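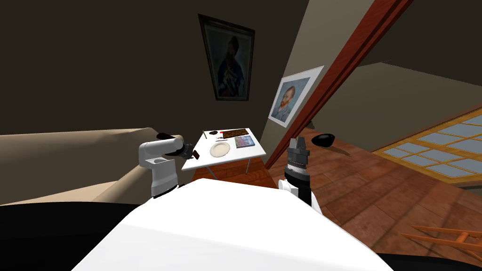
Why does a phone call drop when you walk out of the building?

Usually the phone has held on to the office Wi-Fi for too long. By the time it gives up and asks the mobile network to take the call, the Wi-Fi signal is so weak that the two can't finish the exchange, and the voice goes with it.

4. Walking Tests and What Came Out of Them

4.1 The route

I'll start with the walk, which took up most of my time and most of my shoe leather. Plangate is a long office block with a glass front, a parking deck behind it, and a stairwell at the north end where any radio signal goes to die. I picked it for the stairwell. Every walk began at the same desk on the second floor, went along the corridor, down the stairs, through the fire door and out across the deck to the ticket machine. I kept a call running the whole way with a recorded voice reading a weather report on the far end (I can recite it now, and I'd rather not).

I carried two phones on each walk, one in my hand and one in my jacket pocket. Both ran Cemier, the small logging app described in Section 3, which writes down signal strength, the network in use and any gap in the audio. The lab server that caught the logs is called Shin. Shin's clock drifted during the first week in May, so everything from before I fixed it has been thrown out. I was sorry to lose those walks — one of them had the longest gap I ever heard — but I couldn't line the logs up with the audio and I wasn't going to guess.

The stock setting on both phones is what most people would get out of the box. The phone stays on Wi-Fi until the signal falls below a fixed level, then starts looking for a cell. My changed setting, which I call early look, has the phone start looking while the Wi-Fi is still decent. It doesn't move the call at that point. It only finds out where it would go and gets the paperwork started, if you like.

4.2 Early look against stock

The stairwell did what I hoped it would. On the stock setting the call usually survived the corridor and the first flight of stairs, then broke up on the landing by the fire door. Sometimes it came back out on the deck with a chunk of the weather report missing. Sometimes it didn't come back, and I stood there in the cold redialing. With early look switched on, the gap at the landing shrank to almost 2 seconds on the bad walks, and on the better ones I had to go to the log to find out where the switch had happened.

I also tried changing how long the phone waits before it trusts a new cell. A wait of 5 seconds was too cautious for anyone walking at a normal pace, and the phone was still making up its mind when I reached the door. Shorter waits brought back an old problem, where the phone hops onto the mobile network, decides it liked the Wi-Fi better and hops straight back. I've seen this called ping-pong in plenty of places and I don't have a nicer word for it.
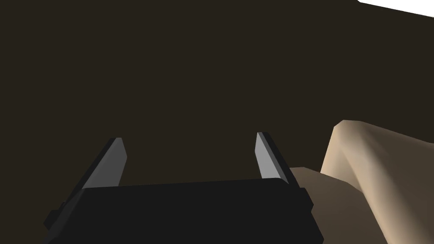 Holding both links open during the switch made a bigger difference than any timer I fiddled with. In this mode the phone sends the same voice packets over Wi-Fi and over the mobile network for a short spell, and the far end keeps whichever copy arrives first. People I've explained this to tend to imagine two separate calls, and that leads them to ask the wrong things about billing and echo. I've had better luck pointing at the gripper in Figure 2, with its two fingers rising from the one dark body, one on each side: two paths out, and a single thing at the base of both. The call lives in the base. Each path can be lost without the call itself ending, as long as the other is up at that moment. It costs battery and it costs data, so I capped the overlap at 12 seconds, and past that the phone has to pick.

The overlap mode was fussier about the far end than I'd expected. If the server there doesn't know what to do with two copies of a packet, it plays both, and the weather report gets a stutter that's worse than a clean gap. Tretorance, the open call server we used, needed a small patch to drop the late copy. The patch is listed in the appendix. I wouldn't put it on a live system yet, mostly on account of how it behaves when packets turn up badly out of order.

4.3 The pocket phone

I nearly left the pocket phone out of the paper. A body soaks up a fair bit of signal, everybody in the field knows that, and I only carried the second phone so I'd have a spare log. But the pocket phone switched earlier than the one in my hand on the stock setting, and it dropped fewer calls on the landing! My best reading is that the weaker signal pushed it below the fixed level while I was still in the corridor, where there was a decent cell to move to. So it did early look by accident. I haven't tested this with other jackets, other pockets or other people, and it's a thin result to lean on. I'm reporting it mainly so that anyone repeating the walk writes down where the phone was. 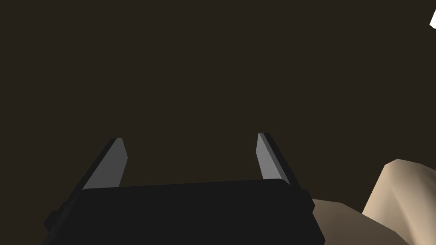
Does holding two links open make the call sound worse?

In most cases the listener won't hear any change. The voice is the same on both links, and the late copy is thrown away before it gets played. Trouble starts only when the far end can't tell that two packets are copies of each other.

4.4 Loose ends

The parking deck was mostly empty on my walks, and I'd like to redo them with it full of cars. I also never tried the route in reverse. Going from the mobile network back to Wi-Fi is the gentler direction in my experience, though the fire door might have something to say about it. The last set of logs was closed on 09/05/2021, and the settings files for both phones are stored alongside them.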